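# Held values on the left gripper width channel

August 2025

Short version for anyone running Tormont hand-held grippers through a Khosravi hub into Fonach: check whether your logger holds the last good value when a packet fails its checksum. Mine did. It did this silently, at 200 Hz, and I trained on the result.

The longer version follows, mostly so that I can find it again.

The project is Rirnulik, which is what I call the set of two-handed tabletop recordings I've been building since February. An operator holds one gripper in each hand and does the task, and the cameras and the jaw encoders get logged together. A policy trained on those logs then drives a pair of arms. The task in question uses a thin plastic snack bag and a clear, round, wide-mouthed container. Thin film is a bad object for this kind of work. It has no fixed shape, and it shines. It also folds under the jaw and pushes back with almost no force, so the closing width is most of what you have to tell a grasp from a miss.

## Symptom

I had 279 episodes for this task. The first policy trained on the full set worked acceptably with the right arm. The left arm would approach the bag correctly, stop with the jaws straddling the film, wait, and then snap shut at the full speed limit.

The wait varied. Sometimes it was hardly visible, and sometimes it was long enough that the arm had already started lifting, in which case the jaws closed above the bag on air.

My first assumption was latency on the robot side. I measured the command path on both arms and found no difference worth writing down. My second assumption was an image problem, with glare on the film confusing the grasp point. That would explain a miss. It wouldn't explain a correct approach followed by a late close. I lost most of a week to it anyway, changing exposure settings and retraining.

Then I replayed a raw recorded episode directly on the arms, with no policy in between, and the same thing happened. Jaws open, pause, snap. At that point the fault had to be in the recording. 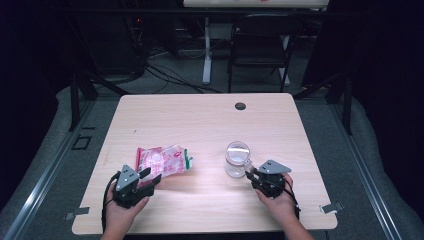
The logged width for the left gripper is supposed to be a slightly noisy line at all times, even when the hand is still. The encoder's last bit flickers. In the bad episode the line was noisy, then perfectly flat, then noisy again at a very different value. The flat part was 40 samples long, or 200 ms. During that interval the operator had closed the jaws on the bag. The log had them open the whole time, then closed, with nothing in between.

A perfectly flat line from a sensor that normally flickers is easy to spot once you plot it at the right scale. I had been plotting whole episodes at screen width, where 200 ms of flatness looks like nothing at all.

## Where the samples went

Fonach writes one row per tick. If a fresh encoder packet has arrived, the row gets the new value. If it hasn't, or if the packet fails its checksum, the row gets the previous value with the current timestamp. There is a counter for rejected packets, but it lives in the session status and is thrown away on exit. The row itself carries no mark.

So timestamps were evenly spaced, there were no missing rows, every value was in range, and every check I had written passed. My checks looked for gaps, and the logger's job (as its author saw it, I suppose) was to make sure there were none.

I patched my copy to keep the counter and print it every second, then sat with the left gripper in my hand and moved it.

- Still, jaws open: zero rejects.
- Still, jaws cycling: zero rejects.
- Translating across the table: zero, with an occasional one or two.
- Wrist rolled outward and the hand brought across the middle: bursts.
- Same motion with the cable supported by my other hand: zero.

I swapped the cables between grippers and the bursts stayed on the left. I swapped hub ports and the bursts moved. The left port on the hub had a socket with play in it. I could rock the plug sideways with a fingernail and watch the counter climb. The power pins kept contact, so the gripper never dropped off the bus and nothing reconnected. Only the data pair was intermittent, and only under side load.

The side load came from cable routing. The cable leaves the gripper, loops out to the side of the hand and hangs. Its own weight is harmless. When the left hand reached across and rolled, the slack ran out and the plug took the pull at an angle. That motion is exactly what the operator does when pinching the near edge of the bag, so the failures weren't spread evenly over the data. They were concentrated on the grasp, on one hand, on one task. A random dropout at the same rate would probably have trained away.

## Damage

I wrote a scan for any run of ten or more identical width values and ran it over everything. For this task it flagged 40 episodes out of 279. I looked at each plot by hand, and every flagged episode had at least one held run overlapping the close.

I had expected the fraction to be higher, given how consistently the left arm misbehaved. My guess is that the held runs teach a very clean lesson: the image shows closed jaws on film, the recorded width says open, and the next action is a large jump. The good episodes have more variety in them and pull less hard. I haven't tested this properly, and I may not.

## The safety part

This is the part that bothers me more than the lost training time. The replay that exposed the fault was a full-speed replay with the arms powered and me at the table, leaning in to see whether the film was slipping. The width command stepped from open to closed in a single tick. The arm controller has a speed limit on the jaws and obeyed it, but there was no limit on the size of a step, and no check on whether the step made sense.

Nothing was pinched. My fingers weren't between the jaws, but they weren't far off either, and I had no rule for myself that would have kept them away. A held value is an odd kind of hazard in that respect. While it is held, everything looks calm, and the jaws look like they've stopped.

## Changes

1. Every row now carries a validity bit and the age of the width value. Stale values are still written, but they are marked.
2. The recorder beeps and ends the episode when the width is older than four ticks. Operators find this annoying. It stays.
3. The reject counter is saved with each episode.
4. The hub is replaced. Both cables are clamped ahead of the plug, so a pull lands on the clamp.
5. Replay refuses any episode with an invalid row, and clips the jaw command to a maximum change per tick.
6. Replay runs at quarter speed the first time, with hands behind the table edge and the stop button within reach.
7. The flat-run scan is part of import, for all channels. It also found a short held run on a right gripper channel in another task, which I still need to chase.

I deleted none of the 40 episodes. They are in a separate folder, and I use them to test the scan.

After retraining on the remaining recordings, the left arm closes when it should. It still misses the film from time to time, usually by skating over a crease, and the right arm does too. That's a different problem and I'm content to have it on both sides equally.
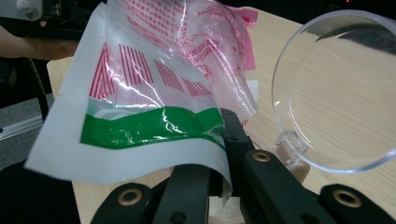 One reader, commenting on the draft I put up earlier, thinks item 1 doesn't go far enough. Their argument is that a stale value should never be written at all, marked or not, and that the field should be left empty so that anything downstream fails loudly. "A validity bit is only as good as the laziest script that reads the file," they wrote, and added that they had seen the same held-value behavior with a force sensor, where it went unnoticed for longer than mine did.

I agree with the first half. I kept the stale value for a practical reason: the viewer I use can't draw a column with empty cells, and I wanted to see held runs in place next to the valid ones. But the training loader has no need for it. As of this week the loader turns every invalid width into NaN before anything else touches it, and two old scripts of mine have already crashed on it. One of them was the script that made the summary plots I'd been trusting.

The same reader asked whether interpolation across the gap would have saved the bad episodes. For gaps of two or three samples, yes, and I now do that. For 200 ms that contains the whole close, no. A straight line from open to closed is smoother than a step, but it is still made up, and on thin film the timing of the close against the lift is the thing I'm trying to record. I could estimate the width from the gripper camera, where the jaws are in view. I started on that and stopped when I worked out that re-recording would be faster.

Still open: the right channel run mentioned above, and whether the encoder firmware can be told to send a sequence number. If it can, I'll post the patch for Fonach with the logger settings.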